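Tillby Pictures is casting young actors and looking for crew for The Brakbridge Bus

We're making a feature! After a long stretch of writing, rewriting and arguing over the ending, our family comedy The Brakbridge Bus is going into production this October, and we'd love to hear from kids, parents, grown-up actors and anyone who wants to work behind the camera.

The story follows a shy twelve year old who misses her stop on the first day at a new school and ends up riding the bus all the way to the depot, where she finds the drivers rehearsing a musical in secret. She promises to keep quiet if they let her join. You can probably guess that she doesn't keep quiet. It's a funny script with a couple of sad places in it, and there are songs (short ones — you don't need a trained voice).

Who we're looking for

Golidska, the lead. Age 10 to 13. She's watchful and stubborn, and she says very little for the first part of the movie, so we want someone who can listen on camera. Everyone calls her by her last name, including her grandmother.

Munshi, her seatmate. Age 10 to 13, any gender. Talks nonstop, collects bus transfers, is scared of pigeons. This part has most of the jokes and a LOT of lines.

The drivers. Three adult roles, any age from 25 up. You should be able to carry a tune or at least be willing to try it loudly. You don't need to be able to drive a bus.

The grandmother. Age 60 and up. A small part on paper, but she has the best speech in the script and we all want to see somebody run off with it.

School kids and passengers. Non-speaking, all ages. Families are welcome to apply together.

No experience is needed for any of the kids' roles. If your child has done a school play, great, tell us which part. If your child has never acted but does voices at the dinner table until you beg them to stop, we want to meet them too!

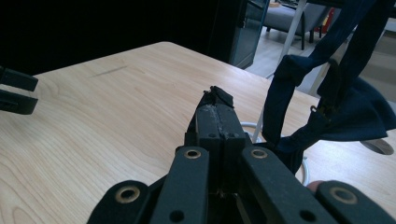

Crew openings are mostly for people near the start of their working lives. We need two production assistants, a wardrobe assistant who can sew, a script supervisor, and a props person who enjoys making things by hand. The depot musical has homemade sets inside the story, so the props job is a big one, with cardboard scenery, a moon that goes up and down on a rope, and a pair of wings that have to come apart on cue. If that sounds like a good few weeks to you, please write.

How it will work

Auditions are in person in Brakbridge. Each one lasts a few minutes. We'll send two pages of script ahead of time and nobody has to memorize them. Kids applying for Golidska or Munshi will read once alone and once with another kid, and we may ask them to make up a scene together. Callbacks come after that, and we'll write to everyone either way, including the people we can't cast.

All roles and crew jobs are paid, passengers included. Lunch is provided on shooting days. A parent or guardian must be on set with anyone under 18, and we'll have a tutor there for the kids who miss class. Most scenes are shot in the daytime, with two evenings at the depot for the big musical number. Kids will be finished by 8 p.m. on those evenings.

To apply

For acting roles, send us a recent photo (a phone snapshot is fine), the actor's age and height, and a short video of them telling us about the worst trip they ever took. It can be true or made up. Please don't send monologues.

For crew jobs, send a few lines about yourself and something you've made or worked on. A student film counts, and so does a Halloween costume you're proud of.

Put the name of the role or job in the subject line and use the casting form on the Tillby Pictures contact page. Parents should fill it in for their kids. Questions about access, food or travel can go through the same form, and we're happy to set up a call before you decide whether to apply.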